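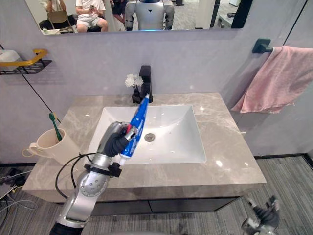
**skidar_owner** wrote:
ok so redoing the vanity corner. White basin, matte black faucet, gray-beige marble top. Problem is everything ends up on the counter. Toothbrush in a cup, toothpaste wherever, vase of fake flowers by the faucet. Where do you all keep the toothpaste??

**gritandgrout** wrote:
In the cup with the brush. Done.

**renholm82** wrote:
no, cup gets gunky at the bottom. Put up a second wire shelf, you've already got the one on the left wall. Mine's a Reltau, 13 inches, been up almost 5 years

Also the blue on the big banner is way too loud next to a pink towel imo

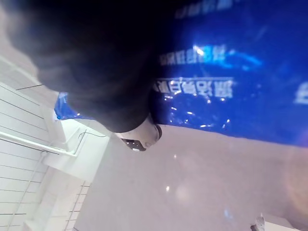 *the banner, white characters on shiny blue*

**skidar_owner** wrote:
Banner stays lol. Gray walls need somthing. Not drilling another shelf either. Thinking swap the cream cup for a bigger one, brush and paste both in it 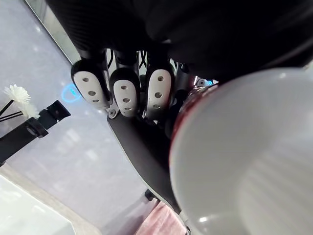
and rinse it every Sunday. Plain white maybe, cream looks kinda dingy against the basin. Anyone tried the Dimitrov ones?

**gritandgrout** wrote:
Had one, chipped in a week. Any smooth mug works, dont overpay

**renholm82** wrote:
still say cups are wrong. You want stuff hanging. Clips, under a panel, nothing touches the counter and you can wipe the whole top in one go
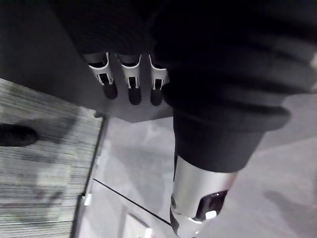 ### Re: clips vs cup

**skidar_owner** wrote:
clips ok for brushes. A full tube is heavy tho, wouldn't trust it

**renholm82** wrote:
get a stiffer clip then. crimped end up, cap down

**gritandgrout** wrote:
Cup. Final answer. And move the flowers, they're gonna get splashed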